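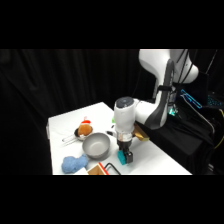

Swati Jemska

The Clear Table: Frequently Asked Questions

These are the questions that come in most often about the clear-out sessions at Grestunex, the housewares swap in Plurnville. I have answered most of them at the door already, generally while holding someone's colander.

What is a clear table, exactly?
You bring the odds and ends from one drawer, shelf or corner of the kitchen and put them on a plain table. Then you decide what each thing is and where it lives. People expect there to be more to it. There is a handout, but it mostly repeats this.

Do I have to sort things before I come?
Please don't. If you sort at home you will hide the embarrassing items, and those are the ones we get the most use out of. Tip the drawer into a bag and bring the bag.

Why is there a plush toy in the saucepan?
Toys end up in pans. It's orange, it has a little red-and-white hat like a Santa cap, and it fits in there better than most soup does. If you have small children, or a certain kind of spouse, you will have something similar at home. For sorting purposes the pan goes in one pile and the toy in another, and you are allowed to put them back together afterward.

Is the toy seasonal? Should it go with the holiday boxes?
The hat says December. We have had long arguments over this. My rule is that if somebody would ask for it in June, it stays out all year. If you only remember owning it when the lights come down from the attic, box it.

What do I do with a single pan with a long handle?
Hang it if you have a hook. If you don't, put it at the back of the cabinet with the handle pointing to the side, so it doesn't catch your sleeve. Stacking a small saucepan inside a big one is fine until the handles start fighting, and then you will need both hands and some language.

Can a metal bowl live on the counter?
Yes, if it has a job. A round gray bowl with nothing in it will be full of rubber bands and dead batteries by the end of the week. Put onions in it, or put it away.

How should I fold a fluffy towel?
In thirds, then in half. The light blue one in the photo has not been folded in thirds, or in anything. A heap is a perfectly respectable stage for a towel to be at – we just don't shelve it that way.

I have a wire rack and no idea what it belongs to. Help?
Everybody has one. Try it in the oven, then the toaster oven, then the roasting pan. If it fits none of those, it can cool cookies. If you don't bake cookies, leave it on the swap shelf, where it will be adopted by someone who also doesn't know what it is.

Do you take small wooden things?
Blocks, little frames, trivets, coasters, yes. No splinters, please, and nothing still sticky. Loose blocks go in the toy bin even if you swear you use yours as a doorstop.

How much can I bring?
One bag per visit, and no more than 6 items for the swap shelf. You may take home 3. The arithmetic is intentional.

What does it cost?
Nothing for the table. Storage bins are $17 if you want one, and you probably don't. Buying a bin is how most of us got here.

Is there parking?
Behind the building, after 4 p.m. The door code is on your confirmation. It is not 3626, which was the old code, and which people keep trying with great confidence.

What happens to things left behind?
We hold them for a month on the shelf by the sink. Lids are held longer, since the pot does sometimes turn up.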